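Section 5. Setting up a watchlist and share price alerts

Applies to Finico for desktop and the Finico phone app. You need a verified account before you begin. A funded dealing account is not required for watchlists, but you must have one to place the orders described in Section 6.

5.1 Create a watchlist

1. Sign in and open the Markets tab.
2. Select Lists, then New list.
3. Type a name. Names can be up to 50 characters and can be changed later.
4. Choose the base currency. Prices in other currencies are shown in their own currency, with the converted figure beneath.
5. Select Save. The empty list opens.

Note: Each account holds up to 300 shares and funds across all its lists. A share that appears on two lists is counted twice.

5.2 Add shares

1. With the list open, select Add.
2. Enter the company name or ticker. Tickers are safer when a company has more than one class of share.
3. Check the exchange shown beside the result. Many companies trade on two or more exchanges, and the prices will differ.
4. Select the plus sign. The share moves to the top of the list.
5. To change the order, hold the row and drag it.

If a company has changed its name recently, search under the old name as well. Name changes are loaded overnight and the new name may be missing until the following morning. 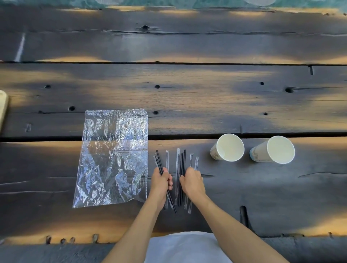
Can I keep the same share on two lists with different alerts?
Alerts belong to the share and apply on every list where it appears. To track two price levels, add both alerts to the same share.

5.3 Set a price alert

1. Tap the share to open its detail page.
2. Select the bell, then Price.
3. Choose Above, Below or Percent move.
4. Enter the level. For Percent move, the starting point is the previous close.
5. Choose how you want to be told: phone notification, email or both.
6. Select Save. A filled bell appears beside the share name.

An alert fires once and then switches off. To have it reset each morning, turn on Repeat daily before saving. Percent move alerts smaller than 2 percent can't be set to repeat.

Caution: An alert is a message only. It does not buy or sell anything. If you want a trade to happen at a certain price, use a limit order or a stop order.

Caution: Prices on the basic plan are delayed. In a fast market the price may have moved well past your level by the time the alert arrives.

5.4 Set an earnings alert

1. Open the share and select the bell, then Results.
2. Choose Day before, Morning of, or On release.
3. Select Save.

Results dates marked with an open circle are estimates based on the company's past reporting pattern. The circle fills in when the company confirms the date. If a date moves, the alert moves with it and you will receive a short email.

Companies with a July reporting date often confirm late. Check the date yourself on the company's investor page if you plan to trade on the results.

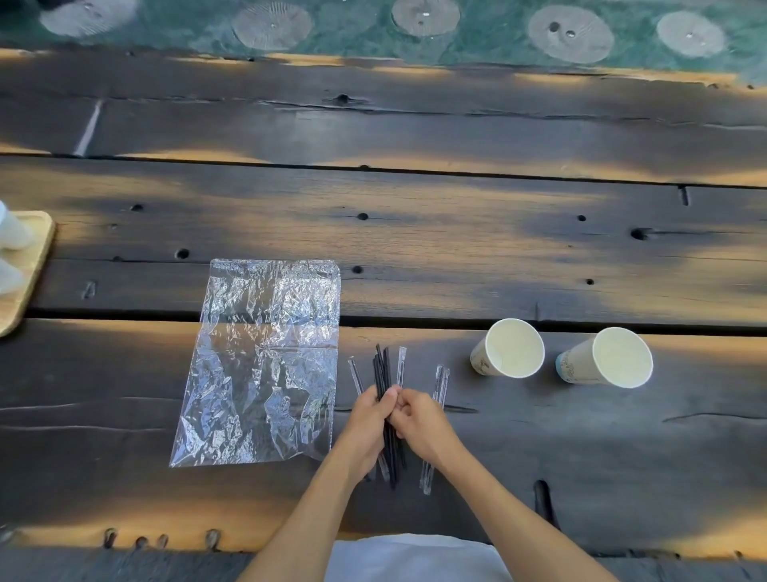 Why did my alert fire when the chart never reached that price?
Alerts use the last traded price, including trades before the opening bell if Extended hours is turned on. The standard chart shows regular hours only, so an early trade can set off the alert without appearing on it. Turn off Extended hours under Settings, Alerts if you don't want this.

5.5 Share a list

1. Open the list and select Share.
2. Enter the other person's Finico email address.
3. Choose View or Edit.
4. Select Send. The invitation stays open for 5 days.

A person with View access sees the shares but not your alerts, your notes or your holdings. A person with Edit access can add and remove shares. To end access, open Share again and select Remove beside their name.

5.6 Import a list from Lasstead

1. In Lasstead, export the list as a CSV file.
2. In Finico, select Lists, then Import.
3. Choose the file and select Check.
4. Rows in amber have no match. Correct the ticker or skip the row.
5. Select Import.

Purchase prices and notes are not carried over. Dividends recorded in Lasstead must be entered by hand; see Section 8.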